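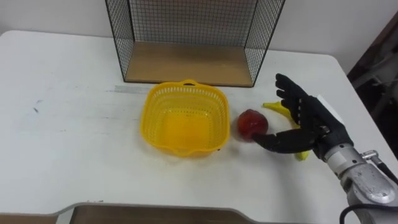 3.2 Setting the Table

Anyone who has put away groceries at the end of a long day will know that where a thing ends up depends a good deal on what happens to be standing nearby, and it was this very ordinary fact that we wanted to look at more closely. We therefore kept the furniture of the Trastdale study as plain as we could manage. Everything took place on a white tabletop against an off-white wall, and the pieces on it were of the sort one might find in any small kitchen or pantry corner.

Two places were offered for putting food away. The first was a yellow plastic basket with pierced sides, set toward the front of the table (Figure 2). The second was an open shelf unit of black wire mesh with a light brown wooden board for its floor, standing farther back. We grew rather fond of this pairing. The basket is low and open at the top, so an apple can simply be set down into it, while the shelf has to be entered from the front and asks for a little more care about where things go. Both let a person see what is already inside – a point that mattered to us, as the earlier Waltel work had used closed boxes and found it hard to separate forgetting from tidying.

Figure 2. Tabletop arrangement with an apple, the yellow basket and the wire mesh shelf. The basket is empty.

Fruit was chosen as the main class of item after a good many conversations over lunch. Packets and cans have flat sides and more or less tell you how they would like to be stored. An apple does not, and people hold surprisingly firm opinions about it. In the Khamphan household interviews, which we drew on when writing our item list, some families kept apples in a bowl on the counter all year round and others would not hear of leaving them out in August.

Each session was made up of 20 placements, and we retained 96 sessions for the analysis that follows. The basket always began to the left of the apple, with the shelf behind, and we resisted the temptation to shuffle the furniture between sessions, much as a few of our colleagues urged us to. A kitchen does not rearrange itself overnight, after all, and we wanted the layout to become familiar.

We coded every placement by its final location only, using the Skusero storage categories with one small change. Items left on the bare tabletop were given a category of their own – "left out" – instead of being counted as unfinished. Leaving an apple on the table is a perfectly good way of keeping an apple, and we felt the coding ought to allow for it.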